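Local papers and the July recall vote
By A. Szczepańska
2024-01-28

3. Coverage and framing

We coded every item on the recall in the two dailies that serve the county, the Varnell Courier and the Brendisia Press. Print only. Web versions were checked where the print page was missing, which happened more than we liked. Items under 600 words made up most of the Courier sample, and nearly all of those were wire-style summaries of the council meeting with one quote from each side.

The Press ran longer. It also ran editorials, seven of them, all against the recall. Readers wrote back – a lot – and the letters page became the main place where the mayor's supporters and critics met at all. Television mostly stayed away until the last week. Radio not coded, see limits in section 5.

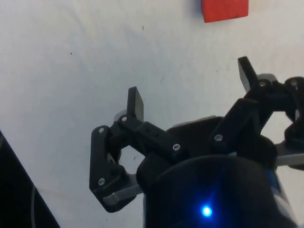
Figure 3. Red block on a white tabletop, with the black gripper in the foreground.

3.1 Who got quoted

Officials first, by a wide margin. Then party people, then residents. Residents tended to show up low in the story and without a job or neighborhood given. In Grivden, where turnout was lowest, we found three stories that quoted anyone living there. Editors may not have had a reporter to send; we did not ask them and cant say.

Tone is harder. Two coders, same codebook, and they still split on sarcasm. Disagreements were settled by a third read. Headlines were coded apart from body text becuase they are often written by someone else, and the Press headlines did run sharper than the stories under them.

Related items
Letters to the editor as a campaign tool
Small-town recalls and turnout
Who reads a paper of 1,000 subscribers?
Codebook and coder notes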